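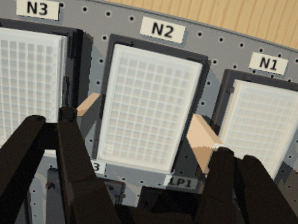
Screen grab from the Plindora simulator, by Ekua Eshun

Plindora review, part one (long, sorry)

Ok so I promised this back in April and then work happened. Typing fast, Saturday, one coffee in. Several of you have asked whether the Plindora kit is worth the money for a small lab and my answer is mostly yes, with grumbling.

Quick background for anyone new. I run the assay side of a small water testing lab. Lots of microplates. Plates onto the reader, plates off the reader, plates into the stack, all day. We can't afford one of the big enclosed liquid handling systems and we don't need one, pipetting by hand is fine at our volume. What we wanted was a thing that moves plates from A to B while we eat lunch. That is what Plindora sells, more or less. Made by Flikau, sold here through Virnetti, who also do the support.

What you can buy:

The simulator on its own, 975 dollars for a year, two seats. The hardware kit, 1845 dollars, which gets you the gripper, the deck, a set of plate holders, the label sheets, and three months of the simulator thrown in. The arm is NOT in that price. You bring your own arm. Read that line again before you order, I nearly didn't. We had an arm already, bought used from a teaching lab that was closing, so this worked for us. If you have no arm, the sums look very different and you should probably talk to someone who knows more than me.

I started with the simulator and I'm glad I did. Most of this post is about the simulator, the hardware gets its own post when I've run it longer.

The simulator

Install was easy. One download, a license key, done before my tea was cold. It opens with a default deck, gray and full of holes like a pegboard, and you drop holders onto it. Every nest gets a label. Ours are N1, N2, N3 and so on for the nests, and LP1 for the loading position. You can rename them to anything but please don't, the support people talk in default names and you will just confuse each other. We had a "Bob" for two days. Bob is N3 now.

The grab at the top is from when I was working on N2. Gripper down over the plate, one finger either side, and you can see how little room there is with N1 and N3 both loaded next door. That tightness is the whole reason I wanted to try it on a screen first. The outer bars on this gripper stick out a good way past the fingers. If you only think about the pads, your plan looks great. Then you look at the outside of the linkage, sitting over a plate you had no intention of going near.

My first layout had everything squashed together to save deck. Bad. The collision checker went off every time the gripper opened. So I spread things out, then ran out of reach at the far corner, then squashed them a bit again. An evening of that. Still cheaper than a bent finger.

Things I like:

The camera. You can park a view pretty much anywhere, including looking down along the gripper, so you get the fingers coming up into the picture and the plate between them. I do nearly all my checking in that view. The side-on view is prettier and tells me less.

Shadows. Sounds silly. But you can turn them on and the shadow next to the finger gives you a feel for height that the flat view doesn't. Turn them off when you want speed.

The pads are a different color from the rest of the gripper, a sort of peachy tan on dark, so your eye goes straight to the bit that matters. Somebody at Flikau thought about that, or got lucky.

Looping. You can set a move to repeat with a small random error in where the plate sits, and it logs every failure. I left it going overnight at 500 repeats on the N2 to LP1 move and came in to a list of the bad ones, sorted by how far off the plate had been. 44 fails. Nearly all of them with the plate twisted clockwise in the holder. That told me exactly what to fix — my approach was coming in a couple of degrees off square. I'd never have found that by watching.

Things I don't like:

The undo. It goes back one step. One! In a tool where you're nudging holders all day. I've taken to saving a copy before I touch anything, so my folder is now full of files called deck_final_b and deck_final_b_real and so on.

Hole snapping. Holders are supposed to snap to the deck holes and mostly they do, but if you rotate a holder first and then drag it, it can land between holes and the software says nothing. Looks fine. You only notice when you go to bolt the real one down and there's no hole where the hole should be. Reported it. Got a polite reply.

Label text. The labels are nice and bold but they're stuck at one size, and the gripper covers them up when it's down low. You end up reading half a label and guessing. A little floating name that you could toggle would sort it.

The manual. Written by someone who already knows everything. There's a whole chapter on gripper force curves and one paragraph on how to save. I ended up using the write-up by Onyekachi Afolabi instead, he put together a getting started guide on the user forum and it is miles better than the offical one. Go and find it, it's pinned.

The lids problem

Separate heading as I've had this question more than once. Can it do lidded plates? The kit can, says Virnetti. The simulator can sort of. Lids exist as objects but they don't slide, they're either on or gone. So if your lids tend to stick or skate about, the simulator won't warn you. We don't use lids for most of what we do. If you do, ask for a demo before paying, and ask them to use YOUR lids.

Support

I've rung Virnetti four times. Three of those I got Dörte Strobel, who is great, knows the thing inside out, and once stayed on past closing while I hunted for a config file that was sitting on my desktop the entire time. The fourth time I got a ticket number and a reply two days later telling me to update. I had updated. So your mileage depends on who picks up.

Email is slower. Forum is fastest if it's a question about layouts, slowest if it's about licenses.

What about Yakubu?

People keep asking about the Yakubu kit, so briefly. Darlene Beaulieu has one at her place across town and let me have a go for an afternoon. Stronger gripper, chunkier, feels like it would survive being dropped. Simulator is much more basic, blocks moving over blocks, no random error, no log. It comes with a lot more ready-made moves though, and if your deck is big and roomy I think you would be up and running quicker. My deck is neither. For tight layouts I'd still go Plindora. Darlene disagrees with me and she's been doing this longer, so, you know. Weigh that.

Does the sim match the real thing?

Early days. Ghizlane Radwan, who shares the bench with me, bolted our deck down and taught the arm the first three nests using the numbers straight out of the simulator. N1 and N2 were good enough to pick from with no changes. N3 was off and we had to re-teach it by hand. Might be our table, it isn't level, I've been saying so for ages. Might be the holder. We're swapping holders next week to see if the error moves with it.

The other gap is the feel of the grip. On screen the pads close and that's that. In real life there's a bit of give in the pads and a full plate sloshes if you set off too fast. We've slowed the lift right down for anything with liquid in. I don't blame the simulator for this, it never said it did liquids, but if you're planning your day around its cycle times then add some slack.

Should you buy it

If you have an arm and a crowded bench, yes, get the kit, use the three months hard and then decide if the yearly license is worth it. I'm undecided on that one. Once your layout is settled you might not open the thing for weeks, and 975 is a lot for a program that sits there. A monthly option would suit places like ours much better and I've told them so.

If you have no arm, wait.

If you only move a few plates a day, use your hands. Hands are good.

I paid full price, btw, since somebody in the comments last time thought I was getting freebies. I once got a mug from Virnetti. The handle came off.

Part two will be the hardware, the N3 mystery, and wether the pads hold up. Ghizlane wants a section on cable routing so there will be a section on cable routing. If you've got a Plindora running with more than one loading position, please comment or email me, I want to see how you've laid it out before I start drilling a second table.

— Ekua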